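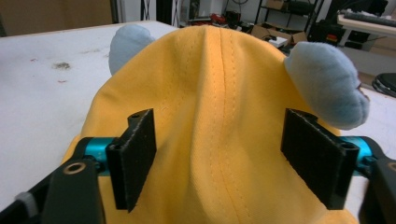 Gripper fingers pressing against yellow fabric, with the plush ears behind, at the Joltport workshop.

Joltport: progress report to the Sodero Fund
Prepared by Mirjam Fuchs for Refilwe Steyn
2026-09-01

Dear Refilwe,

Thank you for your patience with this one. You asked for something shorter than the February report, and I did try, but the open day gave us so much to tell you that I have let it take up most of the space. The budget sheet is attached separately and there are no surprises in it.

The open day

We opened the Prirgate workshop for an afternoon and had 65 visitors, which is more than we had hoped for and a little more than the room likes. People came through in small groups, and Benedikt Mayrhofer did nearly all of the welcoming, repeating the same five-minute talk until he had very little voice left. Many of them were parents with children. There was also a good handful of people from Widmer, who make packing equipment and have been curious about our work on soft goods for a while now.

The grant, as you know, is for gripping things that change shape when you touch them. Boxes and bottles are easy to explain and cloth is not, so we built the whole demonstration around cloth and soft toys. Visitors could watch the two fingers come together on a piece of fabric and see how it bulges up between them, and after that they hardly needed Benedikt's talk at all! A seam is a great help to the person holding the gripper, who can use it as a line to aim for, and several of the children worked that out before the adults did.

We let visitors take a turn with the hand-held gripper themselves. This was Engelbert Grabner's idea and I was nervous about it, I will admit – there were small fingers near the moving parts and a line that went out the door – but he kept the groups small and stayed next to every person who tried it. The most common mistake was squeezing too early, before both fingers were level with the cloth. The second most common was holding on much too hard. We have made both of these the first things we cover when we train new operators, and the training sheet has been rewritten to match.
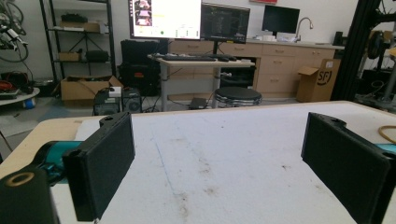 Fabian Imhof looked after the computer side and stayed close to the keyboards for most of the afternoon. He had planned to walk each group through the software and soon cut that part down to a minute or two. People wanted to be at the table. A few stayed behind at the end to ask him about the code, including one of the Widmer engineers, and that conversation ran on until we were putting the chairs away. I think something may come of it, and I will write to you separately if it does.

What we learned from visitors

We had 14 comment cards back. Most were kind. The criticism was nearly all about space and about not being able to see past the people in front, and one person asked, quite fairly, why we had no chairs near the table for anyone who finds standing hard. We will fix that next time. Two cards asked whether the same gripper could help with sorting donated clothes, and that question has stayed with us. It isn't in the current plan, but I would like to talk it over with you before we write the next one.

Where the project stands

Apart from the open day, the main work of this period has been collecting grasps on soft objects. We now have 405 that have been checked and kept, using 16 different objects. Plush toys are going well. Thin, floppy cloth is behind schedule, and Engelbert thinks the surface of the fingers is part of the trouble, so he is printing a new pair with a different texture to try against the ones we have. I would sooner tell you this now than have it turn up in the final report.

The work surface also needs attention. It has had a lot of use and it shows, with smudges and scuffs across the white, and Fabian would like to know how much the marks matter to the results before we replace anything. He has asked for a week to look into it – I have given him two.

Next steps

We will finish the thin cloth set, compare the old and new fingers, and hold a second, smaller visit for the Widmer team. You would be very welcome at that one. Benedikt will send you possible dates, and he promises the short version of the talk.

With warm thanks from all of us,
Mirjam Fuchs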